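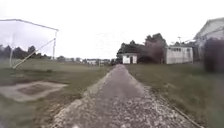 I have been trying to learn Gaelic since August, and I want to set down how it's going before I forget what it was like to know nothing at all. I realise most people who take up a language at my age do it quietly, and tell their friends once they can order a coffee in it. I told everyone on the first day, including the dentist, so now I get asked.

My grandmother had it, or had some of it. She was a MacAulay before she married, and she spoke it on the telephone to her sister with the kitchen door shut, so that for years I thought of it as the language of other people's business. None of it came down to my mother except a handful of scoldings and the names of two or three things to eat. When Mum and I cleared the house we found a school dictionary with the back off and a shopping list tucked in it, half in one language and half in the other. I kept the list. I can read it now, every word, and it's mostly potatoes, but you can't imagine how pleased I was!

The class is on a Tuesday evening in the upstairs room at Stosar, which used to be a carpet showroom and still has the good lighting. There were 15 of us to begin with. Our teacher is Hamish Forsyth, a very patient man with a lovely low voice who will let you sit in silence hunting for a word far longer than is comfortable for anyone else in the room. He doesn't rescue you. I found this dreadful for the first month and now I think it's the only reason I've learnt anything, though I still go pink every single time.

What I hadn't expected was how much of it would be about the weather. I know, I know, but hear me out. You say that the cold is on you, and the hunger is on you, and the tiredness is on you, as if they were coats somebody had dropped over your shoulders in the hall. I'm very taken with this. It feels kinder, somehow, to have sadness on you than to be sad. I said so to my husband while he was trying to bleed a radiator and he said there was a fair bit of annoyance on him at that moment, so he has at least grasped the grammar.

I do my vocabulary out loud on walks. I write the new words on a card, put it in my coat pocket, and try not to look at it until I've gone right through the lot. The long straight paths are best for this, as there's no need to think about where you're going and you can hear anyone coming in time to stop muttering.
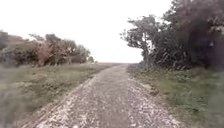
Gravel, grass and a good long stretch for irregular verbs.

There are only a few irregular verbs, as people who speak the language never tire of telling you, in the tone of someone offering you a bargain. What they mention later is that those few are the ones you need for everything. Going, coming, seeing, hearing, saying, getting. I have now learnt "I went" on four separate occasions. It goes in beautifully, I'm delighted with myself, and by the following week it has packed its bags and I'm back to saying "I was at the shop" and hoping that covers it.

The spelling, on the other hand, I've come round to. It looks alarming, all those h's standing about, but it does follow its own rules, which is more than can be said for "through" and "cough". Fraser Chisholm, who sits next to me, made himself a chart of which letters go quiet next to which, and was good enough to run me off a copy. It lives on the fridge between the bin calendar and a postcard from Lodon. I've been caught reading it while the soup boiled over.

Fraser is a good deal further on than I am, and has started us on a game where we each bring 2 sentences a week that are true and that we've made up without looking anything up. His last week was a handsome thing about his brother's boat. Mine was "The cat is under the chair", and I must confess that we haven't got a cat.

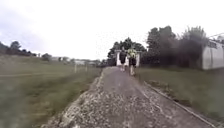
Looking along towards the white gateway.

I did set myself a target, back when I was fresh and foolish, of 500 words by the end of the year. I keep them in a red notebook and I was rather proud of the total until I went through it with a pencil, being strict, and took out everything I could only recognise and couldn't have produced with Hamish waiting. I lost 41 of them in one sitting. Some were old friends, too. "Spoon" went, and I could have sworn I had spoon.

My mother has started asking for a word each time I ring. She doesn't write them down, she just likes to hear them, and now and again she'll go quiet and then say one back to me with the sound put right. Last time it was the word for a lamp. She hadn't said it in sixty years, she told me, and she wasn't sure she'd ever known that she knew it. We stayed on the phone a long while after that and her tea went cold.

Next week we start on the past tense properly, and I'm to bring a biscuit recipe to read aloud. If anyone has a short one, with no irregular verbs in it, please leave it in the comments.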